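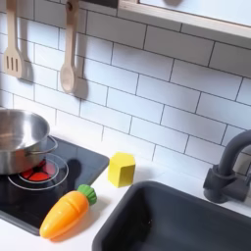 Posted in September by Anneliese Rieger

Search this site Go

Filed under: Tile & Grout, Surface Repair

Recoloring and sealing cement grout on a kitchen backsplash

Grout colorant is a pigmented coating, usually an acrylic or epoxy-modified emulsion, that bonds to the face of cement grout. It evens out blotchy joints, covers stains that cleaning will not lift, and leaves the joint sealed against grease. It does not fill cracks or holes. Any joint that is loose, powdery or missing has to be raked out and regrouted before coloring starts.

The procedure below covers glazed ceramic wall tile with sanded or unsanded cement grout. It does not apply to epoxy grout, unglazed tile, or natural stone. On those surfaces colorant either fails to bond or soaks into the tile face and cannot be wiped back.

Checking the grout

Put a few drops of water on a joint in three or four places, including one behind the range and one near the sink. If the drops darken the grout within a minute or two, the surface is porous and ready for cleaning. If they stay beaded, there is an old sealer in place. A penetrating sealer must be removed with a sealer stripper, following the label. A film of cooking oil will also make water bead, so repeat the test after degreasing before buying stripper.

Next, run the tip of a wooden skewer along the joint with light pressure. Sound grout will not shed sand. Mark soft spots with painter's tape. Look closely at the line where the backsplash meets the countertop. That joint should be flexible caulk. If it was filled with grout it has probably cracked along its length, and the grout should come out now and be replaced with caulk at the end of the job.

Tools and materials

Grout colorant in the chosen shade
Alkaline degreaser
Acidic pretreatment, if the colorant maker calls for it
Stiff nylon grout brush (no wire)
Small applicator brush or old toothbrush
Lint-free cloths and two buckets
White nylon pad
Painter's tape
Nitrile gloves and eye protection
100% silicone caulk

For the backsplash used in preparing this page I had a 3 mm joint and used Kuhlmann 2620, a dark gray. A lighter color needs a second coat over old dark grout. A dark color over light grout usually covers in one, but every missed edge shows, and the wiping stage takes longer.

Joint length is a better guide to quantity than wall area. Multiply the number of horizontal joints by the run of the wall, then add the vertical joints. Small brick-format tile has far more joint per square foot than large tile. The wall measured for this page came to nearly 200 feet of joint.

Cleaning

1. Take everything off the wall, including hanging rails, switch plates and outlet covers. Turn off power to the outlets at the panel before removing the covers.

2. Spray degreaser on a section about as wide as your reach. Leave it for the time on the label and keep it wet. Scrub along the joints, then across them.

3. Wipe with clean water from the second bucket. Change the water when it clouds. Degreaser residue is the most common cause of colorant peeling later on.

4. Apply pretreatment if required. Do not let it reach marble, limestone or unsealed metal trim. Rinse twice.

5. Let the wall dry overnight. Grout behind a sink can hold water longer than the rest. Tape a square of clear plastic over a joint for two hours; if fog forms on the inside, wait another day.

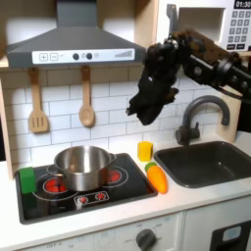 Applying the colorant

1. Tape off the countertop, cabinet bottoms and any painted wall.

2. Shake the bottle for a full minute and pour a small amount into a shallow dish. Close the bottle. The material skins over quickly in open air.

3. Start at an upper corner. Load the brush lightly and work the colorant into the joint with short scrubbing strokes. Cover the full width of the joint, including the edges against the tile. Some colorant will land on the glaze.

4. Do no more than a few feet of joint before wiping. Wrap a damp cloth flat over a sponge or block and pass it across the tile face on the diagonal. A bunched cloth dips into the joint and pulls the color out.

5. Remove remaining haze with the damp white pad. Do not scrub over the joint itself.

6. Stop only at an inside corner or at a cabinet edge. A stopping point in the middle of a wall can leave a visible lap.

If colorant has dried on the glaze, wet it for ten minutes and lift it with a plastic scraper. Do not use a solvent near the fresh joints.

Second coat and curing

Check the wall in daylight and again under the under-cabinet lights at night. Pinholes and thin edges look different in each. Touch up after four hours, or as the label states. Keep the wall dry for three days and keep cleaners off it for a week. Light cooking is fine after the first day with the exhaust fan running.

Caulking the change of plane

Run the silicone after the colorant has cured. Cut the nozzle to slightly less than the gap, apply one continuous bead, and tool it once. Silicone contaminates any grout it touches, and colorant will not stick there afterward.

Maintenance

Wash with a neutral cleaner. Avoid bleach, vinegar and abrasive powders. Label the leftover colorant with the room and shade and store it where it will not freeze. Small repairs can be brushed on after degreasing the spot.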